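How the Lights in Your House Are Switched On and Off
A guide for young readers from the Zerkum House of Everyday Science

Every evening, people all over the country press a switch and a room fills with light. This guide explains what happens inside the wall when that switch is pressed, and why some lamps can be worked from two different places.

What is a circuit?

Electricity needs a path to travel along. The path must leave the supply, pass through the lamp and come back again without a break. We call this complete path a circuit. If there is a gap anywhere in it, even a very small one, the electricity stops and the lamp goes out.

Most of the path is made of copper wire, as electricity moves through copper very easily. Each wire wears a coat of plastic. Electricity does not pass easily through plastic, so the coat keeps it where it belongs. 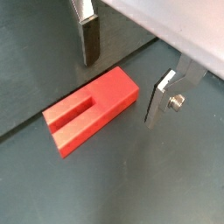
A switch is a way of making a gap and closing it again. When the switch is off, two pieces of metal inside are held apart. When it is on, they touch. Think of a red block with a long slot cut into it, open at one end and closed at the other. A marble rolled into the open end would travel along the slot and stop at the closed end, and it could go no further until somebody cut the slot right through. Electricity in a broken circuit is stopped too, although it does not need to roll up to the gap to find out.

Live and neutral

In British homes the wires behind a light switch have names. The live wire brings electricity from the supply and today has a brown coat. The neutral wire completes the path back and has a blue coat. A third wire, called the earth, is there for safety. It is green and yellow.
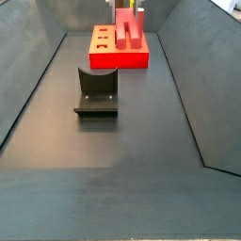 An ordinary switch is placed in the live wire only. This means that in many older houses there is no neutral wire behind the switch at all. The neutral goes straight to the lamp. For a plain switch this does not matter in the least.

One lamp, two switches

Many homes have a light above the stairs. It would be a nuisance to climb up in the dark to turn it on, so there is one switch at the bottom and another at the top. In Britain this is called two-way switching.

Each of these switches has a choice of two paths, and two wires run between them. When both switches choose the same wire, the circuit is complete and the lamp shines. When they choose different wires, there is a gap. Pressing either switch always changes the answer - on becomes off, and off becomes on.

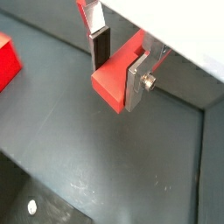

Switches that listen

Some newer switches contain a tiny computer and a radio. They can be worked from a telephone, or told to turn on at sunset. A switch like this has to stay awake all day, even while the lamp is off, and so it needs a little electricity of its own. Many of them need a neutral wire for this reason.
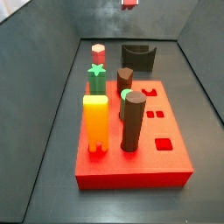
Others are made to work without one. They let a very small amount of electricity pass through the lamp at all times, too little to light most lamps but enough to keep the switch awake. With certain lamps this can cause a faint glow or a flicker, and an electrician may then fit a small extra part beside the lamp.

Staying safe

Never take the cover off a switch or a socket, and never push anything into one. Do not touch a switch with wet hands. If a switch is cracked, feels warm or makes a buzzing noise, leave it alone and tell an adult at once.

Words to remember

Circuit: a complete path for electricity.
Live: the wire that brings electricity from the supply.
Neutral: the wire that completes the path back.
Two-way switching: working one lamp from two places.

Page last checked: 11/08/2018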